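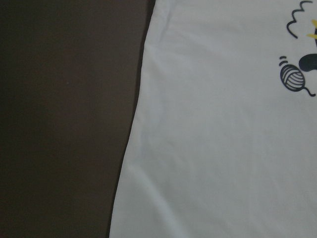 Folding cell stopped after gripper fault

The shirt folding station in Radville is stopped until further notice. In the night run, the gripper did not open after the second fold and the arm continued to pull. The stop limit for force was set to 44 newtons, too high for thin cotton. Two shirts were torn at the hem and no person was hurt.

Lumturie Spahić has lowered the limit and is checking the finger valve. Please do not reach over the table while the arm has power, also when it stands still. Questions go to Mattes Kettler.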